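Fluoride varnish notes
02/04/2024

Print | E-mail

I switched from Sellari to Wotov mouth rinse in February. The label gives 100 ppm fluoride; my toothpaste is 1,000 ppm. Rinsing straight after brushing therefore dilutes the stronger product, so I moved the rinse to midday.

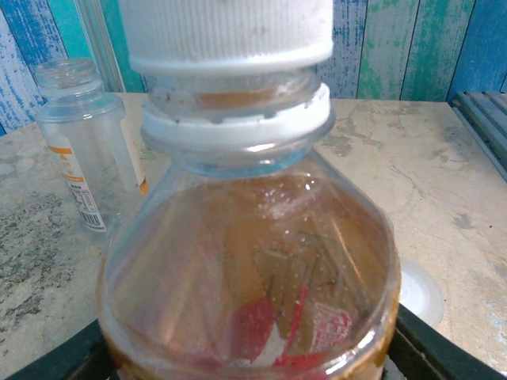
Clear plastic bottle, white ribbed cap.

Varnish is a separate matter — it is painted on at the clinic and left to set. Mine cost $122. No brushing until the next morning, and no hot drinks that evening.

Print | E-mail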